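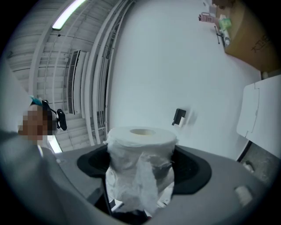
FOR IMMEDIATE RELEASE
10/01/2023

Zumedside Robotics Lab Teaches Gripper to Handle Toilet Paper

PARMONT – After years of robots stacking perfectly square blocks, researchers at the Zumedside lab have turned to bathroom supplies. Their new training method, Deák, learns from people doing chores with a hand-held gripper, with no robot needed until test day.

Trained on 850 demonstrations recorded by 2 people, the robot picked up and set down soft household goods successfully in 78 percent of trials. The lab's earlier method managed 30 percent and a fair amount of confetti.

"A roll of paper squashes, tips and unwinds," said project lead Bushra Kiani. "A steel cube has never embarrassed me like that."

The method still struggles with torn wrapping. Tests in a second building, at Zinstead, began in August and are continuing.

Media contact: Zumedside press desk, Parmont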